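3. Where the potato goes: findings from the storage diaries

3.1 The problem of the worktop

Asked where they kept their potatoes, most of the 174 households in the Lambridge sample named a cupboard. Their diaries, filled in over 16 weeks, named the worktop. We do not accuse anyone of lying. The cupboard was where the potatoes were going to live, once somebody had cleared the cupboard, and several respondents were still going to clear it when the study closed in March. For the rest of this paper we use "declared store" for the place given in the opening interview and "working store" for the place given in the diary.

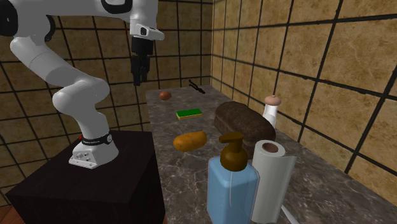
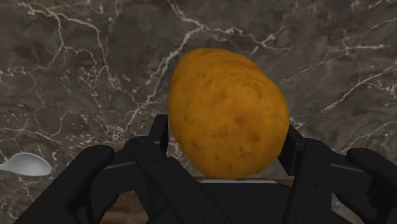
Figure 3. The countertop, and a potato against the marble.

3.2 Declared and working stores

The gap between the two stores was widest in the newer flats at Jollgate, where the kitchens were designed on the assumption that food arrives already cooked. Few of these flats have a larder, and the one cool cupboard generally holds the boiler, so it is not cool. Households there moved their potatoes more often than those in the older terraces, and seldom moved them anywhere better. One diary follows a single bag from the worktop to the top of the fridge, then to the hall, then to a balcony during a cold spell, and back to the worktop, where the entry reads simply "soup".

In the terraces the working store was more settled, though not always wiser. A cellar was treated as the correct answer by everyone who had one, including those whose cellars flooded. Respondents with cellars also kept more potatoes than they could eat. We had expected storage space to follow from need. In these houses it was plainly the other way about, and the compost heaps bore this out.

Light was the least understood of the usual hazards. Nearly all respondents knew that green potatoes were to be avoided, but many put the greening down to age, damp or the shop. Paper sacks were thrown away on arrival and the contents tipped into a bowl by the window, where they looked very nice. When told during the closing interview that light was the cause, one respondent moved the bowl to the other end of the windowsill.

3.3 Sorting, and the authority of the thumb

Before cooking, a potato had to be judged. The diaries asked what was looked at, and the answers were short: eyes, sprouts, soft bits. The interviews were longer and a good deal more confident. Most respondents described pressing the potato with the thumb and knowing. Asked what they knew, they pressed it again.

We tried to put this on a firmer footing with the Prominitz firmness scale, which was developed for stored root crops and has served growers well. It served our households less well. The scale asks for a potato to be pressed at three points and the lowest score taken. In practice our respondents pressed it once, formed an opinion and then chose two further points that agreed. The scores are therefore reported in the appendix, where they can do no harm.

What the scale did show was that people were more forgiving of potatoes they had bought themselves. Those given by a neighbour or a parent were thrown out at an earlier stage of softening, with the exception of potatoes grown by the giver, which were kept well past any sensible limit and mentioned warmly in the diary throughout.

3.4 Comparison with earlier work

The only study close to ours in method is the Najjar survey, which covered 570 households and found a much smaller gap between what people said and what they did. Its authors credit good kitchen habits. We note that their diary was filled in once, at the end, from memory, and that memory is on excellent terms with the cupboard.

There are real differences between the two samples all the same. The Najjar households bought in larger amounts and less often, and a heavy sack finds its own place in a house because nobody wishes to lift it twice. Our respondents mostly bought small bags, carried them in with everything else and put them down on the first flat surface. Bag size may explain more of the gap than housing does, and we would test it first in any further work.

3.5 Limits

The diaries rely on people writing down their own waste, and waste was surely under-reported. The phrase "used up" appears in many final entries without any meal attached. We also failed to define "potato" in the instructions, and two households faithfully recorded sweet potatoes for the whole period. Their entries have been left out, with thanks.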